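Bin picking cell in the shared shop – cable loop keeps getting in my way

gravine_shed
Posted 29 October 2022

Evening all. Some of you will remember me from the August thread, where I was asking whether a used KUKA was a silly thing to bring into a shared workshop (you were all very kind about it, thank you!). Well, we have it moving, and I've been having a lovely time with it, apart from one thing that has me stumped.

The job is simple enough. Bars go in a metal bin, the arm reaches down, the gripper takes one. With one bar in the middle it's a dream. I logged 177 tries last week and 91 were clean picks, and nearly all the bad ones were bars lying close to a wall or crossing another bar. The arm comes in from the side, and the cables and hose make a big loop at the wrist that wants to be exactly where I need the room.

The bin is clamped to the table, and I put blue tape at the corners of the panel beside it, so I can get things back in the same place when other members need the table – which is most evenings.
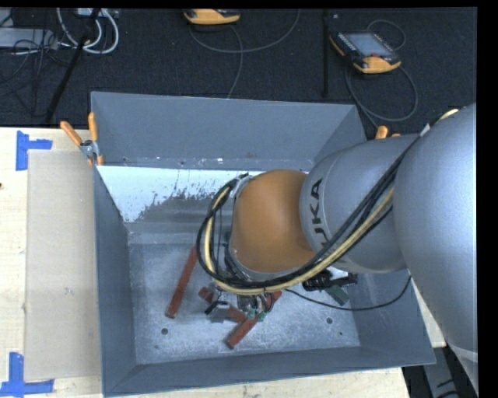

Wollent says the loop should be shortened before anything else gets touched. Tie it closer to the joint, run the wrist slowly through its full range by hand, and see how much slack you really need. Most of us leave far too much.

boonyarit
I'd go gently there. I shortened mine and tore a hose fitting the first time the wrist turned all the way over, and that was a sad weekend. I would sooner change the approach angle and leave the cables be.

Wollent
Fair, but an approach angle won't help when the bar is against the wall. He'll still have hose rubbing on metal.

akska
I'm with boonyarit on this one. Can you tilt the bin? I put a 30 mm block under one side of mine and the parts slide toward the middle by themselves, more or less. It cost me nothing and I've never looked back.

gravine_shed
Oh, I like the block idea, and I have plenty of scrap for it. I'll try that first and measure the slack after, very slowly, with my hand on the stop button. Will report back!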